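Gromivier Enia Picking Cell
Bench and floor versions, for hire or to buy

Home > Equipment > Picking and sorting > Enia

Most people who ring us about the Enia have the same picture in their heads. They have a tub of mixed odds and ends at the end of a packing line, or a returns cage that never seems to go down, and they would dearly like something to work through it while the staff get on with the interesting part of the day. A fair few of them then go on to ask, a little shyly, whether it could do the ironing as well. We do like those calls, and we have tried to write this page so that it answers both sorts of question without making promises we would have to wriggle out of later.

The short version is that the Enia is a picking cell. It takes single things out of a bin and puts them somewhere else, one at a time, steadily and without getting fed up. You supply the arm or we do (we are happy with most of the well-known makes), and we supply the finger gripper, the bin mounts, the control box and the software, which is called Zikadik and lives on a small computer under the bench.

What it is good at

Firm things with a definite shape, lying with a bit of room round them. Bottles, brushes, boxed soap, hand tools, plastic toys, that sort of stock. Our standard test set is 234 household and chemist's shop items, and we add to it whenever a customer sends us something awkward (please do keep sending them, we have a shelf for it). On a well-behaved bin the cell will manage 200 picks an hour, which a quick pair of hands would beat easily over ten minutes and might not beat over a long afternoon.

A deep bin is harder than a flat table, as anyone who has dropped their keys down the side of a car seat will understand. The fingers have to come down from above and find their way round an item without the wrist or the cables catching the walls. We ask for sloping sides wherever you have the choice. 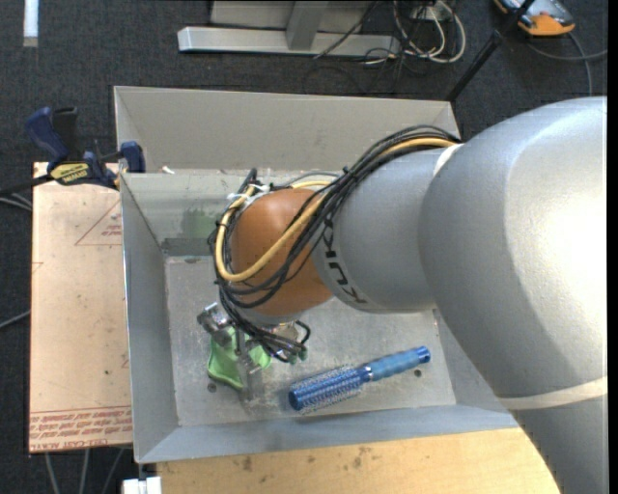

Can I put the Enia in my kitchen and have it tidy up?
Please don't, at least for now. It is a workshop machine that needs a fixed base, a guarded area and a trained person in charge of it, and a kitchen has none of those.

What it still finds difficult

Clothes, chiefly. A towel has no proper edges once it has been dropped in a heap, and folding one neatly is a far bigger job than picking it up. Clear bags, loose string and very thin card are also a trial. If your stock is mostly of that kind we will tell you so on the telephone and save you the cost of a visit. Washing up, bed making and dusting are all outside what we offer, and although we follow that work with great interest, we wouldn't care to put a date on it.

Shop-floor chores come out rather better. Emptying a returns bin into trays, feeding a labelling machine, sorting one size of brush from another: these are repeated often enough, and in a steady enough spot, to be worth the setting up.

What comes in the crate

Finger gripper with 2 spare sets of finger tips
Bin mounts and clamps
Control box and leads
Zikadik software, with updates for the length of your cover
Printed handbook (a proper one, with an index)

Setting up and looking after it

Allow 9 working days from delivery to first useful shift. Much of that goes on teaching the cell your own stock, and the rest on guarding and on routing the cables so that nothing snags when the wrist turns. Our fitters will show your people how to change finger tips, which is a five-minute job with the key provided.

Hrubý looks after servicing and spares for us, and holds finger tips and leads in stock. Orders placed since November come with the newer, softer tips as standard. Older cells can be changed over at the next service visit.

Hire terms and prices are on the Enia price sheet, or ask the office for a copy by post.

Page last updated Dec 24, 2021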